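검색어를 입력하세요 검색

흰 면 티셔츠, 펴고 접는 법

8월 | 글 Qianru Song

티셔츠 접는 법을 글로 배우려는 분이라면 이미 유튜브에서 '2초 만에 접기'를 보고 오셨을 것이다. 나도 봤다. 2초짜리 동작을 익히는 데 일요일 오후를 다 썼고, 결과물은 만두에 가까웠다. 그래서 느린 방법을 적는다.

준비물은 티셔츠와 평평한 상판이다. 침대 위는 권하지 않는다. 푹신해서 옷이 꺼지고, 접다 보면 사람이 먼저 눕는다.

1. 펴기
앞판이 바닥을 보게 놓고 어깨선부터 잡는다. 밑단부터 당기는 분이 많은데, 그러면 목둘레가 비뚤어진 채로 끝까지 간다. 양쪽 어깨를 살짝 당겨 놓고 손바닥으로 가운데에서 바깥으로 쓸어 준다. 다림질하듯 힘주어 누를 필요는 없다. 면은 눌러 봐야 그때뿐이고, 우리는 셔츠와 싸우러 온 게 아니다.

흰 천은 주름이 그림자로 보인다. 불을 켜고 비스듬히 보면 어디가 뭉쳤는지 금방 안다.

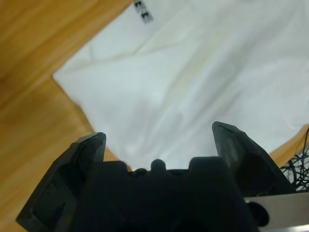
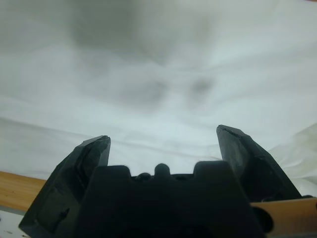

비스듬한 주름은 주름과 직각 방향으로 당겨야 풀린다. 주름을 따라 당기면 더 선명해진다. 나는 이걸 꽤 늦게 알았고, 그동안 입고 다닌 옷들에게 미안하게 생각한다.

2. 세로로 접기
한쪽 옆선을 등 가운데까지 가져온다. 소매는 바깥으로 되접어 몸판 위에 얹는다. 반대쪽도 똑같이. 좌우 폭이 다르면 지금 고친다. 나중에 고치겠다는 셔츠는 대개 그대로 서랍에 들어간다.

3. 가로로 접기
밑단을 목둘레 쪽으로 올리되 손가락 하나쯤 남긴다. 욕심내서 딱 맞추면 목 부분이 두툼해진다. 그다음 3등분해서 접는다. 서랍이 깊으면 반만 접어도 된다.

4. 세우기
접힌 등이 위로 오게 서랍에 세워 넣는다. 혼자 못 서면 1번으로 돌아가거나, 옆의 셔츠에 기대 놓고 모른 척한다. 우리 집은 후자다.

자주 받는 질문 하나. 흰 셔츠만 따로 모아야 하느냐고 Sihan Shen 님이 메일을 주셨다. 세탁할 때는 그렇다. 서랍에서는 마음대로 하시라. 다만 흰 것끼리 세워 두면 뭐가 뭔지 구별이 안 되니, 목 안쪽 라벨이 보이는 쪽을 앞으로 두면 좀 낫다.

긴소매는 소매를 한 번 더 꺾어야 해서 따로 썼다. 후드티는 아직 못 썼다. 모자를 어쩔지 아직 정하지 못했다.

관련 글
긴소매 셔츠, 소매를 어디로 보낼 것인가
양말 짝 찾기를 포기하는 시점
서랍 칸막이 없이 버티기
매트리스 커버 혼자 씌우기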